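Workshop notebook, September, morning

Table props, second round. Leonardo Piras asked me to write down what we keep and what we put away, so that the next person does not have to open every box.

The Dönmez crate has 52 pieces of play food and tableware on the list. I went through 43 of them before lunch with Anqi Yan. The other pieces I leave for tomorrow, they are mostly cutlery and need new labels.

Washing: lukewarm water, a small drop of soap, soft cloth. Do not use the green sponge, it took the shine off six of the older fruits last spring. Drying on the rack takes up to 6 hours if the window is closed.

The orange things are a small problem in the list. Hongjun wrote "orange" for the colour and Junhao wrote "orange" for the fruit, so the same word stands in two columns. I changed the first one to "colour: orange" - please keep it so. The pumpkin shape goes on shelf 2 with the vegetables, also if somebody thinks it looks like bread.

Plates and cups stay together in the low drawer. White table for sorting, as before.
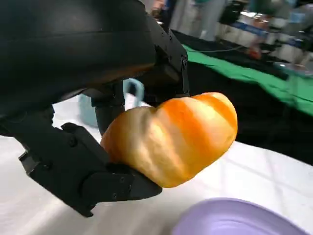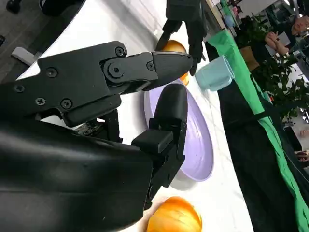
Where do the oranges go when the fruit box is full?

In the low drawer, next to the plates, with a cloth between them. Write it on the lid of the fruit box also, so Zixuan can find them.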